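Notebook, bath bay
September, started 9:40
Entry by Urmila Joshi

Carrying on from the last entry, which ended with the mat sliding and no cause written down. Today was for the tub surround: where the mat sits, where the bottle lives, and whether the present cleaning order leaves residue on the rim. Tub, floor fixture and tile are as before. Nothing has been moved since the tub was turned to the diagonal.

Reference distances, taken before starting, all in mm:

Near rim to mat edge: 200
Mat edge to stool, nearest foot: 1166
Drain center to waste collar, under the tub: 115

The first of these was 200 in the last entry too, so the mat had not crept overnight. It creeps only under load, with a foot turning on it.

Mat

The gray mat is the perforated one. The holes let water through to the tile, and the water then stays there. After a test pour from the measuring jug over the mat, I lifted it and found a continuous film under the middle and dry patches at two corners. The film is what lets it slide. Wiped tile and mat back, pressed it down from the center outward, repeated the twist test with one shoe. No movement. Repeated with the tile left wet. Moved on the second twist.

Conclusion for the procedure sheet: lift the mat, dry the tile, dry the underside, replace. Drying the top only is a waste of a cloth. Prajapati's care leaflet says to hang the mat over the rim between uses. Tried this for an hour. It drains well enough but leaves a line of drips on the outside of the tub, and those dry to spots on the gloss. Hanging it over the stool works better.

Rim and bottle

Bottle with the blue pump is kept on the far rim. The rim is narrow there and the base of the bottle takes up most of the flat. Pushed down on the pump twenty times with one hand, bottle not held. It walked slightly toward the basin and stayed up. With a wet rim it walked farther and I stopped before it went in. It needs either a tray or a rule that the pump is only pressed with the other hand on the bottle. I would take the tray. The Hostton tray in the store cupboard is too deep for this rim; measure before ordering another.

A ring forms under the bottle within a day. Water alone takes it off if it is fresh. The older ring from last month needed the Flulon cream, two passes, and then a rinse, or the cream itself leaves a haze on the gloss. The haze shows only from low down, with the light coming across the tub. Look from stool height before signing off the rim. 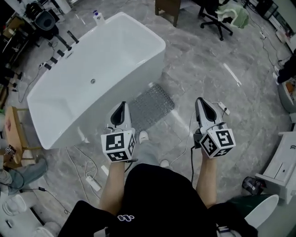

Basin wipe order was the other open question. The sheet says rim, walls, basin, drain. Followed it once as written and once with the drain done first. With the drain last, whatever came up out of it was spread a short way over the clean basin floor by the cloth and needed a second rinse. With the drain first, one rinse did for both. Time was close to equal, so the change costs nothing. New order: drain, rim, walls, basin, rinse, dry rim.

The slope of the basin floor is shallow. After the rinse, a thin pool stayed on the side away from the fixture and did not move toward the drain until pushed with the cloth. Put a level on the near rim afterward and got a bubble just off center. The feet have not been touched since the tub was turned, so check all of them before blaming the casting.

Floor fixture

Black finish, shows everything. Chalk marks at the spout ends and around the base of each handle. Three cloths tried:

Cotton, damp: removes fresh marks, leaves lint in the handle joints.
Microfiber, damp, then dry: best result, no lint.
Vurkis sponge, soft side: removes marks but holds too much water, which runs down to the floor plate.

No cream on the black parts. Flulon is mildly abrasive and a trial on the spare handle left a dull patch the width of a thumb. The spare handle is in the drawer with a tag on it. Please do not fit it.

Floor plate is tight. The bead of sealant around it has lifted at one point toward the tub. Not leaking today with a full jug poured beside it, but water sat in the gap and had to be drawn out with tissue. Reseal before the next wet session.

Floor

Tile pattern hides standing water. The marbling and a thin film look much the same under the overhead light, so drying by eye misses patches. Go over it with a dry paper towel and look at the towel. All extension leads and adapters off the floor before any pouring. This was on the sheet already and is now on the first line of it.

Left to do

Tray for the bottle, narrow.
Level the tub feet and repeat the pool check.
Reseal floor plate.
Second mat, solid backing, for comparison with the perforated one.
Correct the wipe order on the wall copy as well as the file copy.

Stopped 12:15. Mat over the stool to dry, cloths in the wash bin, cream back in the cupboard with the lid taped. The hinge on that lid is split.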